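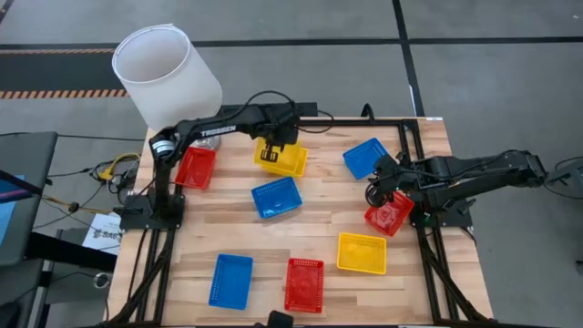

Two arms, one wooden tabletop, and a pile of baskets to sort and stack by color. Basket nesting is the task we tune against.

Skullurley: motion planning and grasp tooling for two-arm tables

Skullurley is the planner I wanted back when I was writing my own collision checks at two in the morning. It runs on a regular Linux box, talks to two arms over whatever driver you already have, and does the boring part: working out who goes where, when, and how not to bang elbows. I write most of it, I answer most of the email, and this page is the long version of what I'd tell you if you called.

You can buy it by the seat or by the table. Pricing is further down, so scroll if that's what you came for.

What's in it

There are four pieces, and they all ship in the same install.

The planner itself. You give it a goal for the left arm, a goal for the right arm, or one goal for both, and it hands back timed paths that stay clear of each other. It keeps a little bubble around each wrist, and you can make the bubble bigger on the side where your cables stick out. Please do this! Cable loops catch on things, and the planner only knows about the cables you tell it about. There's a cable allowance setting per joint, and I'd start generous and shrink it later.

Dolulov, the perception module. It looks at the table and gives you a list of things it thinks are there, with a pose and a confidence for each one. It started life as a separate project (hence the odd name) and I folded it in with version 2. It was built with thin-walled, see-through-in-places objects in mind, because perforated baskets were driving me up the wall. A depth sensor looks at a wall full of slots and reports back a kind of lace. Dolulov fits the rim first and works down from there, so the holes matter a lot less.

The stack model. This one's my favorite. Most planners treat every object as its own solid lump, so a basket sitting inside another basket looks like a collision and the whole thing throws up its hands. The stack model lets you say "these nest" and gives you an insert direction, a tilt limit, and a nesting depth. A basket that's sitting crooked on top of another gets flagged as loose, and the planner will offer a straightening move before it tries to pick up the pair.

Metemari, the task editor. It's a timeline with two lanes, one per arm, and you drag blocks around. Pick, place, hold, hand over, wait for the other guy. You can write everything as plain Python if you'd rather, and the editor will read your file and draw it. It writes back too, and it leaves your comments alone. I know how people feel about tools that eat comments.

How a basket job goes

I'll walk through the one we run the most, since people ask.

Start with baskets in three colors, scattered and turned every which way. The goal is one nested stack per color. In Metemari that's a single loop block with a sort rule on it, and inside the loop there's a pick, a rotate, and an insert.

Dolulov finds the rims. The planner looks at each rim and decides which arm has the easier reach, and that's a cost you can edit. Out of the box it likes short forearm travel and hates crossing the middle line. If both arms want something in the middle, one of them gets to go and the other gets a small job nearby so it isn't just hanging there. You can switch that off if you find it distracting to watch. I do, when I'm debugging.

The gripper comes down on the rim, one finger inside and one outside, and there's a preset for that called rim pinch. Set the wall thickness. If you leave it on auto it will guess from the depth data, and on shiny plastic the guess can be bad. A basket with a glossy inside bounces light all over the place, so I type in the number by hand and move on.

Then the rotate. Rectangular baskets only nest two ways around, so the planner tries both and takes the cheaper one. For square ones it tries all four. Round containers skip this step entirely, you just mark them as round.

The insert is slow on purpose. It drops to a slower speed for the last bit, watches motor current, and if it feels resistance early it backs off, wiggles a hair, and tries again. The default is 2 retries. After that it sets the basket down on a free spot and reports it, and the loop keeps going with the others. I've seen people crank retries way up and all it gets you is a robot that argues with a basket. 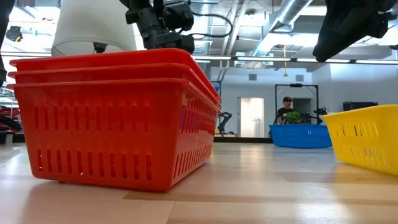 Rakiya Akpan wrote in to ask whether the nesting depth has to be measured for every kind of basket, and said that her first try with the default value left each one perched a little high, so the count in the stack model drifted by the time the pile got tall.

Yes, measure it, and it's easy. Put one basket inside another, measure from the lower rim to the upper rim, and that's your number. One measurement per basket type is plenty. Rakiya's question is also why the setup wizard now has a page for it with a drawing, where before it was a field buried in the advanced tab (my fault). If you're on an older install, run the wizard again from the tools menu and it'll add the page without touching the rest of your settings.

While you're in there, turn on rim recount. It makes Dolulov look at the side of the stack between inserts and tally the lips it can see, then compare that with what the stack model believes. If they disagree, the job pauses and asks. It costs you a short look each time and has saved me a lot of head scratching.

Cameras

You need at least one view from above or beside the table. A second view lower down, closer to table height, helps a whole lot with stacks, because rims line up edge-on and are much easier to separate. Dolulov takes as many views as your machine can keep up with.

Glossy tabletops are fine but they need a bit of care. A bright basket on polished wood throws a colored reflection right under itself, and early versions would now and then report a second basket living underneath the table. There's a table plane filter that throws out anything below the surface. Leave it on. Overhead strip lights make streaks too, and the filter deals with those in the same pass.

If your room is busy behind the table, draw a work zone. Anything outside the zone gets ignored: people walking through, other arms on other tables, potted plants, an open door with light blasting in. The zone is a box you drag in the viewer, and it takes a minute.

What it runs with

Any six- or seven-joint arm with a position interface and a description file. Two arms facing each other across a table is the layout I tune for. Side by side works. One arm works too, and you'll just be ignoring half the features.

Parallel grippers are the happy path. Suction is supported in the planner, but there are no presets for it yet. Three-finger hands, no. Maybe someday, please stop asking me on Wednesdays, that's release day.

Ubuntu, a midrange graphics card, and a wired connection to the arms. Don't run the arm link over wifi. I mean it.

What it doesn't do

It doesn't replace your stop button or your safety setup. The planner will steer clear of what it knows about, and it knows about what you modeled plus what the cameras see. Somebody reaching in to fix a basket is a job for your hardware.

It doesn't learn from demonstrations. You can export every run (joint paths, views, object poses, all time-stamped together) and feed that to whatever training code you like, and plenty of people use it for exactly that. The export format is documented in the manual, and there's a small reader script that comes along with it.

Soft stuff is out too. Towels, bags, cords. The stack model assumes the thing holds its shape.

Calibration

Each arm gets its own routine, then there's a joint one that ties the two together. Do the joint one again any time you move a base, even a nudge. If handovers start missing by a consistent amount in one direction, that's what happened, every time. The check tool brings both grippers to the same point over the table, stopping short with a gap you pick, and you eyeball it. Low tech, but I trust it more than the error number.

Pricing

A single seat is $299. That covers one machine and one table, with updates through the current version. The table license is $300 more and lets everybody who works at that table run it from their own computer. Schools, write to me and we'll sort something out.

The trial is the full thing with no features missing. It puts a banner in the viewer and that's all.

Sales and invoices go through Papadopoulos, so that's the name you'll see on your receipt. Don't panic and call your bank, it's us.

Getting help

Support email goes to me or Hrvoje Yordanov. Hrvoje takes the driver questions and I take the planner and Dolulov ones. Attach the run export if you can, even a short one. "It missed the basket" could be nine different things, and with the export I can usually find the right one before lunch.

The April update has the new wizard page, faster rim fitting, and a fix for the bug where Metemari would swap lane colors after an undo. If you had scripts that depended on lane colors, tell me why, I'm curious.

Download, manual, and change notes are all linked from the menu.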